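Keeping a light-colored sofa clean: what works in our house

Posted August 25, 2025

We bought a cream sofa nine years ago against the advice of both our mothers. It is still cream. Most of that comes down to a short routine and to not using the wrong products on it, so I have written the routine out in one place for the people who keep asking.

Start with the tag

Look under the seat or along the back for the care tag. W means water-based cleaners are fine. S means solvent only. WS means either one. X means vacuum and nothing else. If the tag is gone, treat the sofa as an X until you have tested a hidden spot, such as the lower back panel where it faces the wall. Put a little cleaner on a white cloth, dab, and wait until the next day to look at it.

Leather and faux leather often come with no code at all. A barely damp cloth and then a dry one is enough for ordinary dust. Keep baby wipes away from it. I used them for most of a winter and the seat nearest the lamp went dull and a little sticky. It took two cleanings with a proper leather product to get it back.

The weekly job

1. Take off every pillow and throw. Put them somewhere that is not the sofa.
2. Vacuum with the brush attachment, back first, then arms, then seats. Dirt falls down, so the seats go last.
3. Go around each button with a dry paintbrush. Crumbs sit in the dimple and the vacuum brush passes right over them. A one-inch brush with soft bristles is the right size.
4. Run the crevice tool down the seam between the seats and along the bottom where the sofa meets the carpet.
5. Wipe the arms. They get the most hands.
6. Pillows back on, turned to the side that was facing in last week.

Done every week it goes quickly. Skip a month and you will be picking at the seams with a toothpick.

Spills

Blot with a white cloth, from the outside of the spill to the middle. Colored cloths and printed paper towels can leave dye behind, and on cream you will see it. Do not rub. For coffee or juice on a W fabric, use a drop of clear dish soap in a cup of cool water, then blot again with plain water. For grease, cover it with cornstarch, leave it overnight, and vacuum.

Ink is the one I would not touch. Evaristo Figueroa, who has reupholstered two chairs for us, told me that most of the ruined seats he sees were ruined by hairspray used on a pen mark. A small pen line on the side of a cushion can be lived with.

Jeans are the other problem. New dark denim rubs off on pale seats, and the color gets harder to move the longer it stays. Wash new jeans twice before you sit in them for a whole movie, or put a throw down.

Throw pillows

White covers yellow where heads rest. Wash them cool, inside out, with the zipper closed, and hang them to dry. They should go back on the insert when they are still very slightly damp at the seams if they are cotton, as they stretch over the corners better that way. Skip that if your insert is feather.

Buy the covers in pairs from the same batch. I have a white one from Gadidska and a second bought the following November, and they are not the same white.

Strong colors, blue and teal especially, should be tested for dye before they sit on a cream seat. Rub the cover with a damp white rag for a minute. If any color comes off, wash it by itself until the rag stays clean.

When the pillows come off for vacuuming, stand them on edge against the front of the sofa. They pick up less from the carpet that way than lying flat, and you can shake each one as you put it back.

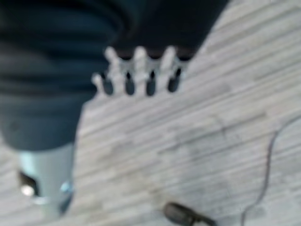
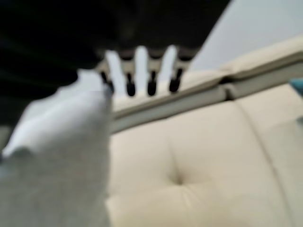
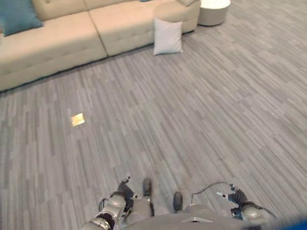 The carpet in front

Vacuum the carpet after the sofa, never before. Go in two directions, once with the pattern and once across it. Pick up anything flat by hand first. Wrappers, cards and bits of packaging get pulled against the head and block it, and then you push dirt around without knowing.

Every few months, slide the sofa forward by a foot and do the strip it was standing on. Lift it with a second person if you can. Dragging a heavy sofa leaves tracks in a short pile. To raise the dents, lay an ice cube in each one, let it melt, and lift the fibers with a spoon once the water has soaked in.

A streaked gray carpet hides a lot, which is good for company and bad for earrings. Put a piece of old nylon stocking over the crevice tool with a rubber band when you are searching for something small.

Sun

Pale fabric fades too, mostly toward yellow. Close the blinds in the afternoon if the window faces west, and swap the loose cushions left to right every five weeks or so. If yours are sewn down, all you can do is turn the whole sofa or move where people like to sit.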